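我家那台老车改烧液化气，到这个月正好满一年。去年写改装过程的那篇文章下面一直有人问后续，我拖到现在才动笔，主要是想把四季都跑过一遍再说。现在可以很痛快地讲：我太喜欢这套东西了！

先交代一下车。手动挡，1.6自然吸气，多点电喷，买来的时候已经是二手，皮实得很。当初想换车，去看过两台混动，试驾回来心里痒了好几天，最后算了算账，还是把钱包收了回去。后来在一个车友群里认识了Talha Durrani，他开同样的发动机跑液化气好多年了，拉我坐了一圈，在路上来回切换燃料让我猜现在烧的是哪一种，我猜错了一半。回家当晚我就开始查资料。

改装是在Jarnby做的，城东的一家小厂，门脸窄，里面倒是很深。他们给我装的是顺序喷射系统，电脑和减压器都是Umico的，气瓶选了环形的，塞在备胎坑里。备胎没地方放，换成了一罐补胎液和一个小气泵，这是我到现在唯一还有点舍不得的地方。后备箱地板一点没抬高，婴儿车照放，周末买菜照装。加气口藏在油箱盖里面，要先拧一个黄铜转接头上去才能对枪，转接头我放在车门储物格，用一小块绒布包着，不然过减速带的时候叮当响。

说说大家最关心的动力。气的热值按体积算比汽油低，这是躲不掉的，所以同样跑100公里，烧气的升数要比烧汽油多一截。动力上，城里开我真的感觉不到差别，二挡三挡跟车很顺。上高速满载爬长坡的时候，能觉出油门要多踩一点点，降一挡就过去了。反倒是怠速让我惊喜，比以前安静，方向盘上的那点细抖轻了很多，等红灯的时候我太太还问过我是不是熄火了。

冬天是我最担心的一季。系统要等冷却液热到设定温度才会从汽油切到气，夏天出了小区门就切，一月份最冷的那几个早晨，我要开到第三个红绿灯才听到那一声轻轻的咔嗒。我上班路不远，所以冬天汽油消耗比我预想的多。后来我去Jarnby请师傅把切换温度往下调了一点，调完又路试了一圈，看着电脑上的喷射修正量稳住了才算完。这种事千万别自己在家乱改，温度太低减压器会结冰，液态的气跑进喷轨里可不是好玩的。

第一次长途是去Lumanlan，那趟我前前后后准备了好久，把沿途的加气站一个个抄在本子上，结果出发第一天就发现有一家改成了洗车店。好在汽油箱是满的，心里不慌，双燃料最大的好处就在这里！从那以后我养成一个习惯，出门前一晚打电话确认，别光看地图上的标记。那一趟来回一共跑了1,276公里，中间加了几次气，最远的一站在Mokance外面的货车休息区，排在一溜大货车后头，前面的司机很热心，过来教我怎么把枪卡到位再按按钮。加气比加油慢一些，按钮要一直按着，冬天记得戴手套，枪头拔下来那一下会喷出一小团白气，手背碰到是真的冰。
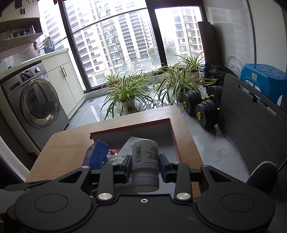
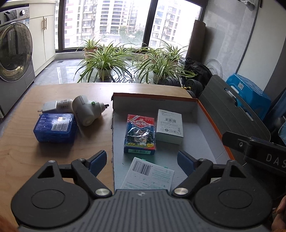
改了气以后，汽油系统是不是可以完全不管了？
还是要管。每次冷启动烧的都是汽油，油泵也一直需要油来散热，油箱最好保持在四分之一以上，隔一段时间专门用汽油跑上一段，让喷油嘴活动活动。汽油放太久会变质，所以我现在不加满，少量多次，保证里面的油是新鲜的。

接着讲保养，这部分我踩过一个坑。液化气系统有两个滤芯，一个在液相，一个在气相，Jarnby交车的时候给了我一张小卡片，上面写着更换周期，我顺手夹在遮阳板上，然后就忘了。到秋天车子开始在气和汽油之间自己跳，尤其是急加速的时候，仪表旁边的小开关嘀嘀叫。我第一反应是电脑坏了，心凉了半截，跑去一查，就是气相滤芯脏了，拆下来倒扣在纸上敲一敲，黑乎乎的油渣。换个新的，重新检漏，前后不到一顿午饭的工夫，马上又是一条好汉。从那以后卡片贴在冰箱门上，跟孩子的疫苗本放在一起，再也没忘过。

火花塞也要多说一句。烧气的时候对点火的要求高，间隙稍微大一点就容易缺火，以前烧汽油能凑合的旧高压线，改了气就开始闹脾气。我改装前把火花塞和高压线一起换了新的，这钱花得值，强烈建议要改的朋友也这么做。气门间隙是另一件事，我的发动机是机械挺柱，需要定期量。前阵子刚量过，排气侧有一个略微偏紧，调了一下，其他都在范围内。有液压挺柱的朋友可以少操这份心，不过还是要问清楚自己那款发动机气门座的材质，有些型号确实不太适合烧气，改之前一定请懂行的人看一眼。

手续方面，每个地方规定不一样，我只能说我自己的经历。改装完要去做一次检验，把改装项目登记到行驶证上，气瓶有自己的编号和有效期，也要一并登记。检验那天我紧张得像去考试，师傅拿着检漏仪沿着管路走了一遍，又趴下去看气瓶的固定支架，全程没说几句话，最后盖了章，冲我点点头。保险公司那边我主动打电话报备了，保单上加了一行备注。地下车库的问题，我们小区没有限制，但是单位附近有一家商场门口立着禁止燃气车入内的牌子，所以现在去那边都停在路面，多走几步，当散步了。

账到底划不划算？我把每一张加气小票都留着，塞在手套箱的一个信封里，晚上无聊了就拿出来录表格（我太太说这是我的新爱好）。改装花的钱还没有完全省回来，按我现在的里程，再跑一段时间应该就差不多了。如果你一年只开3,000公里，买个菜接个孩子，那我劝你先别急，回本要等很久。像我这样每个月都要往外地跑几趟的，每次结账的时候看一眼金额，心情都会好一整天。

还有气味的问题，很多人问车里会不会有味道。装好以后正常情况下车里闻不到任何气味，如果闻到了，那就是该去检查了，液化气里专门加了臭味剂，就是为了让人察觉。我遇到过一次，刚加完气，后备箱附近有一点点味，把转接头拧下来等了一会儿就散了，不放心，第二天还是拐去Jarnby让他们喷肥皂水查了一遍接头，没有气泡，师傅一分钱没收，还给我倒了杯茶。

上个月带Elsa Nygård出去兜了一圈，她自己开纯电车，一路上兴致勃勃地问东问西，问得最多的是为什么不干脆也换电的。我说我也很喜欢电车啊，安静，起步又快，等这台车真的开不动了，下一台很可能就是。可是它现在发动机状态这么好，车身也没什么锈，让它烧得干净一点再多跑几年，我觉得也是一件挺开心的事。她回去以后居然发消息来问我，她爸爸那辆老皮卡能不能改。我把Jarnby的电话给她了，化油器的车用的是另外一套方案，没那么复杂，我没亲手碰过，不敢乱讲，等她爸爸真的改了，我一定跟去看，到时候再写一篇。

接下来的计划：下个保养周期把减压器的膜片检查一下，听说有人跑到很高的里程都没换过，也有人早早就漏了，我想拆开来亲眼看看是什么样。另外想在仪表台上加一个看得清楚一点的气量显示，原装那四颗小绿灯真的太随缘了，最后一颗亮着的时候，有时候还能跑很远，有时候转个弯就切回汽油了。Talha说他从来不看灯，每次加满气就把里程表清零，到数就去加。我试了两个月，确实比看灯准。

评论里如果有同样发动机的朋友，很想知道你们冬天的切换温度设在多少，留个言吧，我们对一对！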